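3. Materials and Methods

3.1 Survey area and households

The survey was carried out in Varomgate, a residential district served by a single municipal water main. The main carries hard water drawn from two wells north of the district, and hardness at the tap is stable over the year. Households were recruited by letter. Of those that answered, 397 returned a complete first questionnaire, and these form the full sample. A second questionnaire, sent in July, was returned by 245 of them. Analyses of habit change use the smaller group only.

Respondents were asked which pan they used most often for frying, how it was washed, how soon after cooking it was washed, and where it was kept between uses. The pan named in the first answer is called the main pan in the rest of this paper. Where a household named two pans, the first one written down was taken as the main pan.

3.2 Pan types

Main pans were sorted into four groups: nonstick, bare cast iron, carbon steel, and stainless steel. Enameled pans were too few to treat as a group and were left out of the comparisons by type. The nonstick group was the largest and is the one on which most of the later analysis rests. Respondents chose their pan type from a short printed guide with one picture and one sentence for each group. The nonstick entry used a black pan with a ringed base, seen from above (Figure 1). 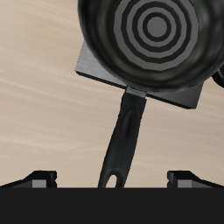

Figure 1. Nonstick frying pan, interior view, with concentric rings on the flat cooking surface.

The guide was tested on a small group before the main mailing. The only entry that caused trouble was carbon steel, which some readers took to mean any dark metal pan. The sentence for that entry was rewritten to say that the pan has no coating and must be oiled before storage. No further mix-ups were found on follow-up calls, and the wording was kept for both rounds.

3.3 Washing diary

A subsample of 147 households agreed to keep a washing diary. Each entry recorded the food cooked, the fat used, the time between the end of cooking and the start of washing, the tool used for washing, and the means of drying. Entries were made on paper. Diaries with long gaps were kept, but the missing days were not filled in. Coding was done by Florin Anghel and checked by a second coder who had no access to the questionnaire answers. Differences between the two were settled by going back to the paper entry.

Washing tools were coded as soft (cloth, sponge, soft brush) or hard (steel wool, scouring pad, stiff brush). A sponge with a hard side was coded by the side the respondent said was used. Where the entry did not say, the tool was coded as unknown – this was common in the first days of a diary and rare afterward.

3.4 Residue scoring

Residue was scored on a scale from 0 to 5, where 0 is a surface with no visible deposit and 5 is a surface with a continuous dark film. Scoring was done by eye under a lamp held at a fixed height. The flat base, the wall, and the rim were scored apart, and the three scores were not added together. Earlier work by Ene used a single score for the whole pan, and that choice makes it hard to separate burnt-on fat, which gathers low on the wall, from the pale mineral film left when a pan dries on its own. 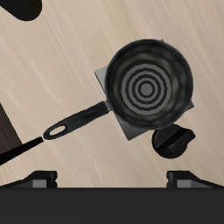
Storage was recorded in the same visit as residue. Three positions were distinguished: flat, stacked, and hung. The position matters because it sets where the last of the rinse water collects. A pan laid flat with its bowl upward holds water on the base, while a hung pan drains toward the lowest point of the rim. Many handles allow for hanging, with an oval hole near the rounded tip as on the long black handle shown here, but the presence of a hole was not taken as evidence that the pan was hung. Only the position in which the pan was found was entered. Pans in use at the time of the visit were recorded as having no storage position and were scored for residue after the respondent had washed them in the usual way.

Mineral film was told apart from fat by a wipe test. A cotton pad wetted with white vinegar was held against the deposit and then drawn once across it. Deposits that lifted were coded as mineral, those that did not were coded as fat, and those that lifted in part were coded as mixed. The test was done on stainless steel and nonstick pans only.

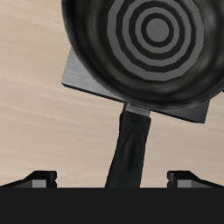

On bare cast iron and carbon steel the acid would have attacked the seasoning, so deposits on these pans were coded by color and texture alone. Comparisons of mineral film between the coated and uncoated groups should be read with this difference in mind.

3.5 Analysis

Scores were treated as ordered categories. The relation between washing delay and base residue was tested with an ordinal model that included pan type, storage position, and tool hardness. Household was entered as a random effect for the diary data. Entries with an unknown tool were left out of the main model and put back in a second run, which served as a check on the first.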